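Posted 20 December

By the Screen Audiences Group, Detau

We use cookies to remember your settings and count visits. Accept or manage your choices.

4. Disclosure storylines and the timing of viewer response

4.1 Material

The serial examined in this section is Makori, a half-hour evening drama set in a river town and built around the staff and families of the Tridon packing works. It was chosen for the length of its disclosure storyline, in which a secret held by one character passes to others over many episodes before it reaches the whole cast. The corpus takes in 186 consecutive episodes. Each was coded by two readers working from the broadcast version, and disagreements were settled by going back to the episode.

A disclosure was defined as any exchange in which one character learns a fact about another that the audience already holds. Scenes in which the audience and the character learn the fact together were coded separately as revelations. The distinction matters in a serial of this kind, where viewers are often several weeks ahead of the people on screen, and where much of the talk among viewers is about who should be told next.

Viewer response was taken from Inside, the discussion board attached to the program's listings page. We collected 1,427 posts made within a day of broadcast. Posts that only asked about air times or missed episodes were removed before collection was closed. No user names were kept.

4.2 Setting and shared space

Most disclosures in Makori do not happen in the family home. The works canteen is the most frequent location, followed by the front bar of the hotel and the footpath outside the clinic. Canteen scenes bring together characters who have no other reason to meet, and they allow a conversation to be overheard without much contrivance. They also carry a steady supply of everyday tabletop items, such as the drink bottle in Figure 2, which give performers something to attend to while another character is speaking.

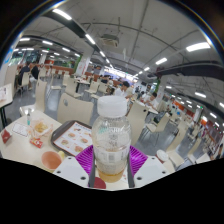 Figure 2. Clear plastic drink bottle with white screw cap, a little amber-yellow liquid remaining.

Handling of small items was coded wherever it fell within a disclosure. It was common in the canteen and rare at the clinic, where characters tend to stand and face one another. Viewers seldom mentioned it. When they wrote about a canteen scene, they wrote about who was sitting at the next table and how much that person might have heard.

4.3 Results

Posting rose after disclosures and rose further after episodes that ended just before one. The second effect was the larger. Episodes in which a character began to speak and was interrupted drew more posts than those in which the same character finished, and the posts were longer. Many were predictions. A smaller group were complaints about delay, and these clustered in July, when the central secret was held back for 11 episodes while a wedding storyline ran.

Revelations followed a different pattern. Posts came quickly and fell away by the next morning, with little reference to earlier episodes. Viewers responding to a disclosure were more likely to cite past scenes, sometimes from the opening weeks of the storyline, and to correct one another on the order of events.

The board's membership is self-selected and probably favours long-term viewers. The results should not be read as describing the casual audience, whose responses to the same episodes are taken up in Section 5 using the household diaries.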